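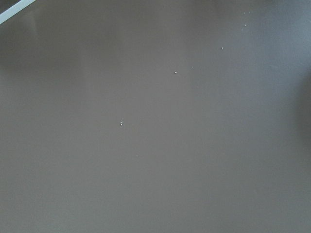
Hum from my pedalboard only when the delay is on

Asked by Chaimae Benmoussa

I run 4 pedals off one daisy chain into a small tube combo. Everything is quiet until I add my Jametti delay, then I get a high whine that follows the delay time knob. Is the pedal bad?

2 answers

Magdy Zaki
Your pedal is almost surely fine! Digital delays have a clock inside, and on a shared supply that noise leaks into everything else on the chain. Try the delay on its own adapter tonight — if the whine goes away, get a supply with isolated outputs. I switched in May and I still grin every time I turn the amp up. 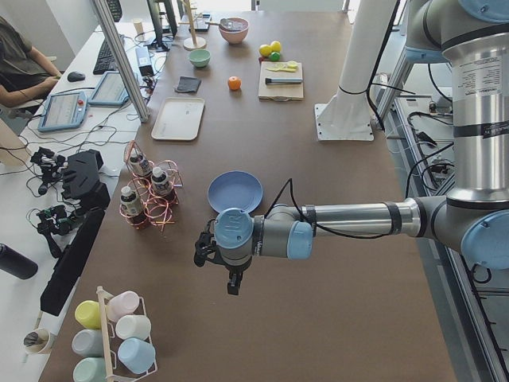
Check the current draw while you're at it. Mine wants 63 mA, but plenty of digital pedals need a lot more, and a starved one gets noisy too. Have fun with it, delay into a tube combo is the best sound there is!

Lapiņa
had same thing, was a bad patch cable. swap them all, mine were 12 years old lol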